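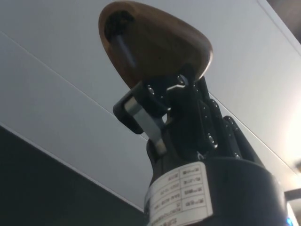
Attachment 1: wooden piece, recess side

Ticket 82, Galance web store
Opened by: Rafia Baloch
Status: reopened

Checkout still adds shipping twice on orders over $500. Tariq closed this in November as a "browser cache issue." I cleared the cache on 4 machines and got the same double charge on every one.

Reply, Tariq Memon: Please try a private window.

Reply, Rafia Baloch: Tried it. Same total. I doubt a private window changes how tax and shipping get added up — can someone look at the rate table before this gets closed again?

Assigned to: Razia Usmani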